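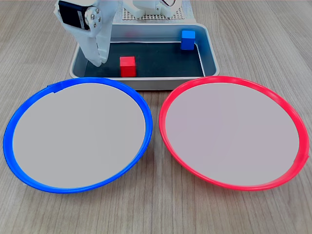
Ein flaches Tablett aus Metall, hellgrau am Rand, innen dunkel.

Der letzte Bus nach Jemthorpe

Die Bäckerei meiner Großmutter lag an der Straße nach Jemthorpe, dort, wo der Bus seine letzte Kurve macht. Sie hat mir das Haus hinterlassen, dazu 500 Kronen in einer Teedose und ein Heft mit Rezepten, in dem die Mengen fehlen. »Mehl, bis es genug ist«, steht auf der ersten Seite. Ich war damals neu in der Sprache dieser Gegend und dachte lange, ich hätte das Wort »genug« falsch verstanden.

Im ersten Winter habe ich jeden Morgen gebacken. Die Brote wurden hart wie Schuhsohlen. Ich legte sie trotzdem ins Fenster, und der Busfahrer kaufte jeden Tag zwei davon. Er bezahlte mit kleinen Münzen, nickte und stieg wieder ein. Ich habe ihn nie gefragt, was er damit macht.

Im Juli kam eine Frau aus Hjaltested zu mir. Sie trug einen Mantel, obwohl es sehr warm war, und setzte sich auf die Bank neben dem Ofen.

»Sie kneten zu lange«, sagte sie.

»Woher wissen Sie das?«

»Man hört es von der Straße.«

Sie blieb bis zum Abend. Sie fasste den Teig nicht an, sie sagte nur manchmal »jetzt« -- und dann musste ich die Hände wegnehmen, auch mitten in der Bewegung. Das war mir sehr unangenehm. Ich bin ein Mensch, der eine Sache gern zu Ende macht. Als es dunkel wurde, holte ich das Brot aus dem Ofen, und die Küche roch wie in meiner Kindheit, in einem anderen Land, bei einer anderen Großmutter.

Die Frau nahm ihren Mantel fester um sich und fragte, wann der letzte Bus fährt. Ich sagte, um sieben. Es war schon viel später. Trotzdem ging sie hinaus, und nach einer Weile hörte ich den Motor.

Am nächsten Morgen lagen zwölf Brote im Fenster. Der Fahrer kam herein, nahm zwei, wie immer, und roch daran.

»Die Möwen werden enttäuscht sein«, sagte er.

Dann setzte er sich auf die Bank und brach das erste Brot auf.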